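6.4 Gripper does not release a plate (fault 215)

Fault 215 appears when the controller has sent an open command and the fingers have not reached the open position in the time allowed. On the Costden kitchen bench it is mostly reported at the plate rack, where the fingers work close to the pegs and to the neighboring plates. The arm that raised the fault holds its position. The other arm finishes its current move and then waits.

CAUTION: Holding position does not mean power is off. The arm can move as soon as the fault is cleared. Keep hands and face out of the reach of both arms until step 3 is complete.
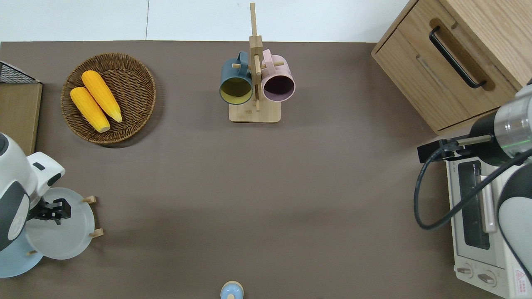
Before you start, read the fault line on the pendant and write down which arm it names. Left and right are always the robot's own left and right, as seen from the base side of the table. An operator facing the robot from the front sees them the other way round. Two of the reports we received in May came from people who had cleared the wrong arm.

To clear the fault:

1. Press PAUSE on the pendant. Wait until both arms show HELD.

2. Look at the fingers from the side. Check whether they are touching a plate, a peg, or both.

3. Press the emergency stop. The brakes engage on both arms.

4. If a plate is between the fingers, support it from below with one hand. Turn the manual release screw on the gripper body counterclockwise until the plate is loose. Do not pull on the plate.

5. Remove the plate and check the rim for chips. Throw out a chipped plate. Do not put it back in the rack for testing.

6. Check the finger pads. Replace them if a pad is split or has come away at a corner (see 8.2).

7. Move away from the table, reset the emergency stop, and select RECOVER for the arm you wrote down. It backs off at reduced speed to its hover point.

Note: RECOVER backs the arm off along the tool axis. If the wrist is tilted over the rack, the fingers may catch a peg on the way out. In that case use JOG and raise the arm by hand control in small steps.

If fault 215 comes back

Run the open and close test from the Drumix service menu with the gripper clear of all objects. The test makes five cycles. If any cycle fails, replace the gripper and record its serial number. If all cycles pass, the gripper is probably sound and the stored rack position should be checked next.

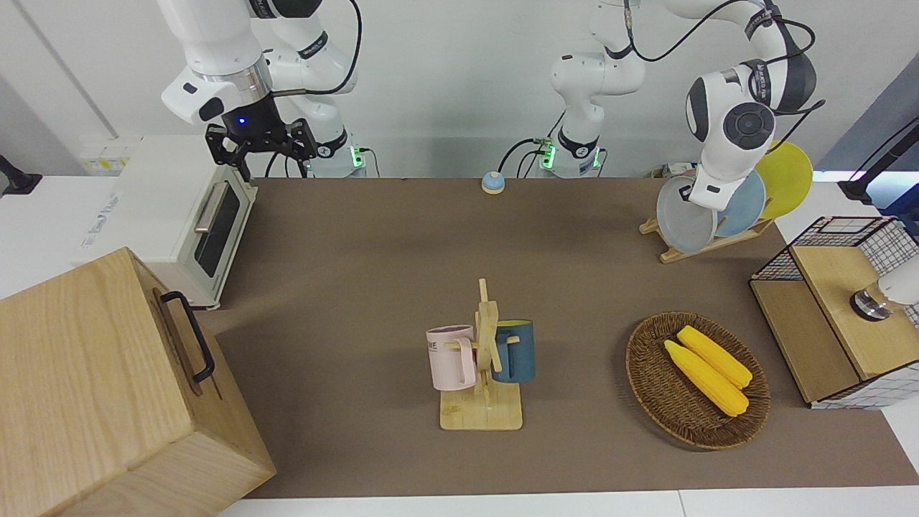 The rack position is taught once at set-up and is not corrected during a run. A rack that has been bumped or lifted out for cleaning must be taught again, even when it looks as if it went back in the same place. The same applies to the toaster oven and the mug tree. After teaching, run one plate at reduced speed before returning to normal speed.

Check the cable on each arm at the same time. A cable loop that hangs too low can drag across an appliance and pull the wrist off its taught point. Re-clip the loop with the arm at its farthest reach, then jog through the full path and watch the slack.

CAUTION: Do not lengthen the open timeout to get rid of the fault. At Trovel the timeout was raised to 6 seconds, and the arm lifted away with a plate still caught on one finger pad.

Report repeat faults to Casimiro Campos at Gallardo, with the log file and the rack settings. Changes to this section are approved by Montserrat Segura.

Section last revised Fri 28 December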